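10. September 2021

Heute war ich zum ersten Mal seit März wieder im Becken, und ich könnte die ganze Welt umarmen! 500 Meter am Stück, ohne Pause, ohne Wadenkrampf, und am Ende war noch Luft da. Im Frühjahr hing ich nach vier Bahnen japsend am Rand und hab so getan, als müsste ich die Brille richten.

Das Bad in Prilludbridge macht um sechs auf, und um die Zeit liegt das Wasser noch da wie eine Glasplatte. Myrtle war schon drin, natürlich. Myrtle Ruiz-Ortega schwimmt jeden Morgen auf Bahn 4, immer Rücken, immer mit dieser grässlich schönen orangen Kappe. Sie hat mir den Tipp mit dem Ausatmen gegeben: unter Wasser ganz langsam blubbern, bis nichts mehr kommt, dann erst drehen. Probiert, verschluckt, nochmal probiert, und ab der dritten Bahn lief es. So ein Gefühl! Als würde jemand von hinten schieben.

Das Wasser hatte 24 Grad, für mich genau richtig, Myrtle fand es lauwarm wie Suppe. Hinterher saßen wir noch bei Imhof am Eck, Milchkaffee und je ein Rosinenbrötchen (ich zwei). Sie will im Winter in den Flunis, den See hinter dem Steinbruch, und hat mich gefragt, ob ich mitkomme. Ich hab ja gesagt, bevor ich nachdenken konnte. Jetzt denke ich nach. Trotzdem ja!
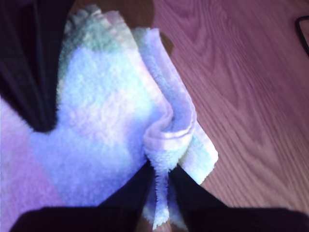 Was in die Schwimmtasche gehört

Heute fehlte die Hälfte, deshalb für morgen aufgeschrieben: Brille, Ersatzbrille, Kappe, Badelatschen, Münze für den Spind, das Duschgel von Pristus (das mit der Minze, nicht das blaue, das brennt in den Augen). Und ein Handtuch, das wirklich dick ist. Das dünne vom letzten Urlaub nehme ich nicht mehr mit, damit stand ich vorhin zitternd in der Umkleide und war nach zehn Minuten immer noch klamm. Frottee, flauschig, fertig.
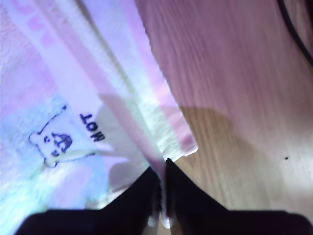 Weich und hell, so mag ich es nach dem Schwimmen.

Abends noch Trockenübungen auf dem Teppich, Armzug vor dem Spiegel, sehr albern und sehr lustig. Die Schultern melden sich schon. Myrtle behauptet, das sei nach etwa 13 Tagen vorbei, keine Ahnung, wie sie auf die Zahl kommt. Ich hab mir die Trainingszeiten auf einen Zettel geschrieben und an den Kühlschrank gehängt, gleich neben die alte Eintrittskarte vom Frühjahr. 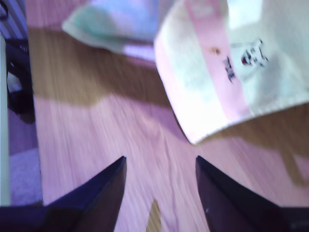 Helles Holz, schöne Maserung.

Wecker steht auf Viertel nach fünf. Bahn 3 ist hoffentlich frei, und diesmal zähle ich die Bahnen nicht mit. Tasche steht an der Tür, Badeanzug hängt noch über der Wanne.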